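Lomton Community Kitchen to Reopen With New Tableware

Last updated: July 28, 2023

The community kitchen in Lomton will start serving sit-down lunches again next month, with new plates and cutlery in place of the paper trays it has used since it moved out of its old building on Skerura Street.

The kitchen has bought 135 place settings from Durnora, a restaurant supply store in the next county. Each one has a large plate, a bowl, a knife, a fork and a spoon. The plates are white with a thin black line at the rim, and the cutlery is plain metal that can go through the dishwasher.

Small white ceramic rests were added to the order after a trial lunch in May. Guests that day were served two courses and asked to keep the same fork for both, and many of them ended up laying it on the bare table between plates. The rests hold the fork off the tabletop and cost less than putting out a second set of cutlery.

The tables will be set before the doors open, with the plate on the left and the fork beside it on its rest. Napkins, knives and spoons will be handed out with the food. The kitchen said this makes the tables quicker to wipe down between sittings – there will be two each day, at 11:30 and 12:45. 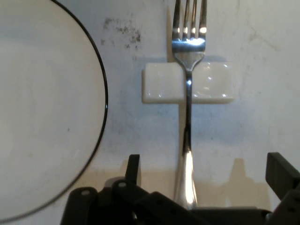 Almost 100 people can be seated at a time in the new dining room, which is in the former Metwally furniture store. The remaining settings will be kept in the pantry as spares.

The old building had room for far fewer, and lunches there often ran late while people waited for a table. Breakfast will still be served from the counter, on paper trays, until more shelves are put up.

Lunch is free and no sign-up is needed. Groups of eight or more are asked to call the day before. The entrance is on the parking lot side of the building.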